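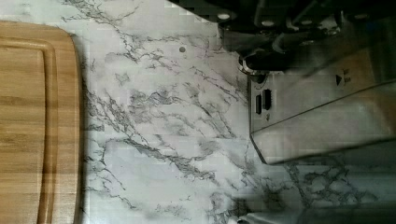

Section 3. Setting Up the Tirnik Kitchen Scale

By Rhiannon Jenkins
March
194 shares | 2 comments

3.1 Placing the scale

1. Set the scale on a hard, level surface. Do not use it on a towel, a mat, or the raised rim of a cutting board.
2. Check that all feet touch the surface. Turn the rear feet to remove any rocking.
3. Keep the scale away from fans, open windows, and stove burners.

NOTE: Stone counters are often uneven near the sink cutout. If the scale rocks in one spot, try another before adjusting the feet.

3.2 First power-on

1. Slide the battery door open and insert two AAA cells. Match the polarity marks.
2. Close the door and press ON. The display runs a segment test, then shows 0.
3. Hold UNIT until the desired unit appears. The setting is kept when the scale is turned off.

CAUTION: Do not press on the platform during the segment test. The scale reads its zero point at this time. If this happens, turn the scale off and repeat step 2.

3.3 Calibration

1. Leave the scale on for three minutes with nothing on the platform.
2. Hold ZERO until CAL is displayed.
3. Place the supplied weight at the center of the platform. Wait for PASS.
4. Remove the weight and press ZERO once.

If Err 2 is displayed, the platform is not seated. Lift it off, refit it with the arrow toward the display, and start again from step 1.

NOTE: Repeat calibration after moving the scale to another room or changing the batteries. Cleaning is covered in Section 4.

Comments (2)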